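Household Skills, Unit 16: Setting and Clearing a Round Table
Handout for the Friday group

Last time we looked at cupboards. Today we get to my favorite part of the whole course - the table itself! Round tables are wonderful to work with, and they are also the ones people find hardest, as there is no corner to start from and no obvious "end" where the extras can go.

Words we will use
Place stack: plates piled in the order they will be used, smallest on top.
Working row: bowls lined up across the table, waiting to be filled or put away.
Far side: the part of the table you can't reach without leaning.

Start with the stack. A small plate on a larger one, with a third underneath if you have it, makes one neat pile that you can lift with two hands. The patterns don't have to match. I love a mixed stack, roses on top of peacocks, a bright rim peeking out at the bottom, and guests always end up talking about which plate came from whose grandmother.

Bowls come next. Try sorting them by material before you sort them by size. Steel, plastic and china all behave differently when you slide one into another, and a wide steel bowl makes a great base for smaller ones if you are clearing in a hurry.

Hot drinks go to the far side: kettle and mug together, handles turned so you can find them.
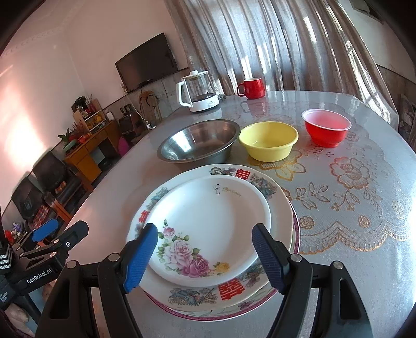
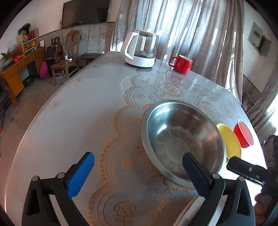

Corina Preda disagreed with me when I tried this section out on her, and her point is worth having in your notes. She would put the kettle on a side table every time, however pretty it looks with the mug next to it, and she would keep the steel bowl off the table until there is something to put in it. Try it both ways at home and see which you prefer.

A note on covers. Clear plastic over a lace-patterned cloth is a lovely combination: you keep the pattern and you can wipe up a spill in seconds. Lift plates off it, don't drag them. Grit under a foot ring will scratch.

For next time
1. Set a round table for 2 with what you already own.
2. Clear it again in as few trips as you can. (Oana's record is still two!)
3. Read page 47 and the top half of page 49 in the course book.

Bring one bowl you never know where to store.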